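The Long Shelf Life of a Small Line

Why a modest series of building sets still commands the attention of collectors

By Liv Nyberg
April
Reading time: 5 min
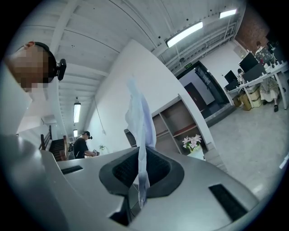

TOYS & COLLECTING

When Zovine announced its Batedlow construction line, the trade took little notice. The company was known for board games and wooden puzzles, and its entry into brick-built toys was regarded as a cautious experiment. The first catalog listed 15 sets, all of them based on a single imagined harbor town, with no film, television program, or video game to support them. Retailers placed small orders. Several declined to stock the larger sets at all.

The line ran for three years before it was withdrawn. By the ordinary measures of the industry it was a minor product. Yet complete examples are now difficult to find, and the largest set, the Lucero Lighthouse, has become one of the more closely studied items in the hobby.

The lighthouse contains 1,214 pieces. Its instruction book is divided into five chapters, each of which produces a finished structure that can be played with before the next is begun. A builder who stops after the second chapter has a keeper's cottage and a short pier. The tower itself does not appear until the fourth. This approach was unusual for its period, when most large sets required many hours of work before anything recognizable stood on the table.

The designers also gave careful attention to the interior. The tower opens along a vertical hinge to show a spiral stair, a storeroom, and a lamp chamber with a turning mechanism driven by a small crank at the base. Builders often report that the crank is the most difficult part of the model to complete. The gear sequence on the final pages is printed in two shades of gray that are hard to tell apart, and a gear placed one stud too far to the left will prevent the lamp from turning. A correction slip was included with later copies. Sets that still contain the slip tend to sell for slightly more than those without it.

The figures supplied with the line deserve separate mention. Zovine chose not to use the simple blocky form favored by its larger competitors. The Batedlow townspeople have jointed elbows and knees, and their hats and tools can be exchanged. The joints were a strong selling point and also a weakness. The elbow pins wear with repeated handling, and a figure that can no longer hold its arm level is considered incomplete by strict collectors. The harbor pilot, which appeared only in the lighthouse set, is particularly prone to this fault.

A companion game followed in the second year. Titled Festen, it was offered for home computers and invited players to prepare the town for its midsummer festival by gathering lanterns, repairing boats, and settling small disputes among the residents. Reviews at the time were polite. Critics praised the music and the painted backgrounds but found the boat repairs repetitive. The game has nonetheless kept a loyal following, in part for a late sequence in which every structure from the toy line can be visited in a single evening.

The relationship between the game and the sets was closer than most buyers understood. Two buildings in Festen, the rope works and the customs house, were never released as toys. Surviving product sheets give them catalog numbers, which suggests that they were planned for a fourth year. Enthusiasts have since produced their own versions from common parts, and instructions for the rope works circulate widely. The customs house has proved harder to reproduce, as the game shows it only from the harbor side.

Prospective buyers should approach the secondary market with patience. The dark green roof tiles used throughout the line fade unevenly in daylight, and replacements from other manufacturers do not match. Boxes were made of thin card and rarely survive in good condition. Sellers frequently describe a lighthouse as complete when the crank housing or the glazed lamp panels are missing, and a request for a full parts count is reasonable before any payment is made. The smaller sets, including the fish market and the ferry landing, remain affordable and give a fair impression of the line's character.

Zovine has made no statement regarding a reissue. The original molds for the figures are believed to be in storage, although their condition is unknown, and the company has returned its attention to board games.

Contact the editorial desk | Copyright, all rights reserved | Back to top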